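Handout 6: When to Close the Gripper
Robot Software Practicum, Ostlow Lab
Notes by Mylene Gatchalian, revised 21st August

Last time we left the planner in a good mood. It had a target pose, a collision-free path and every reason to believe it would come back with a cloth. Today we look at why belief is a poor grasp strategy.

The planner works from a model, and the model thinks a towel is a shape. A towel is a shape the way a cat is a shape: briefly. Once the fingers get close, trust the wrist camera over the plan. In the Malabanan node that handover is the line marked SERVO, and half of last year's bug reports live within 2 lines of it.
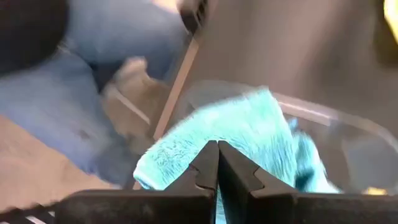

Fig. 6.1. Wrist view with turquoise cloth at the fingertips. Note which edges are sharp and which are smeared.

Motion blur matters more than beginners expect. The segmenter was trained on polite, sharp frames, and its confidence score on a smeared one is close to decorative. Gate on sharpness first, confidence second. If you do it the other way round, the arm will approach somebody's jeans with great conviction.

Now the lift. Your state machine needs a HOLDING state, and it needs evidence to enter it. Finger width alone won't do, as thin cloth and no cloth look much the same to an encoder. 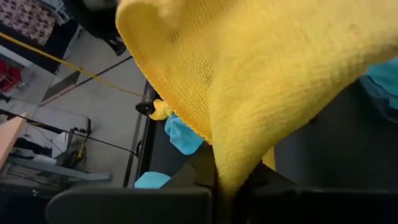 So we combine three signals: finger width, motor current, and how much of the wrist image is one color. The last is crude and I have spent two terms trying to replace it with something I could publish. It is still in the code. Start with a current window of 200 ms and lengthen it only if you see false drops.

Finally, the overview camera. It decides which pile to try next, and it is badly distracted by anything transparent. Mask the containers by hand before you run Nunuritz, and do it again if anyone tidies up.
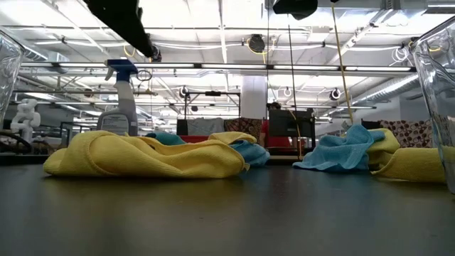

Fig. 6.2. Overview camera: yellow and blue cloths in two groups, clear containers at either side.

For next time: replay the Rurardale log (2,000 frames, skip the first 70, the clock was wrong) and plot HOLDING against motor current. Bring the plot, including the ugly part.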